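Comparing Grippers on the PC Assembly Bench
Course notes, unit 8
Shared 13 times · 40 comments

Okay, so last time we got through payloads and reach, and I promised we'd get to the fun part. These notes cover the two grippers you'll be trying in July, the Orkex and the Vamia, and how I want you to compare them. Sixten Amundsen wrote the first version of this handout and I've kept most of his advice (he was right about nearly everything except the cable ties).

The task is putting parts into a desktop tower. I love this task! Memory wants a firm push straight down, a processor wants hardly any push at all, and a hard drive is mostly a problem of weight and of getting your fingers around it. One gripper has to cope with all of them, and that's where you start seeing differences you'd never notice picking up foam blocks.

Lay the case on its side with the panel off and the parts in the gray tray to the left of it. Keep the drive upright and the processor flat in its pocket. Then bring the arm in from above and stop with the fingertips over the upper part of the case before you start a run, so everyone's times begin from the same kind of pose. 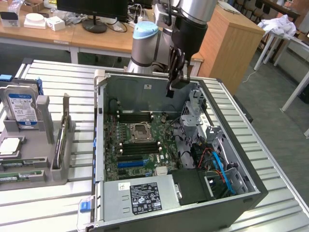
What to write down

For each gripper, do the memory first, then the processor, then the drive. I want the grip width you commanded, the width you got back, and a word or two on what the part did in the fingers. "Tilted a bit toward the power supply" is a great note. "Bad grasp" isn't, please don't give me that one again.

Watch the clearance near the memory slots. There's a bank on each side of the processor socket, and wide fingers that are lovely on the drive can get pretty clumsy in there. If you have to change your approach angle, write down the old one too!

About the numbers

The Rustad group before you logged 1,617 grasps, and over half were on memory, so don't just average the whole file and call it a winner. Split it by part. The log is in the Lolonton folder, and the column called "w2" is the measured width (I know, I know, I'll rename it).

Bring your plots to the next session, messy ones are fine.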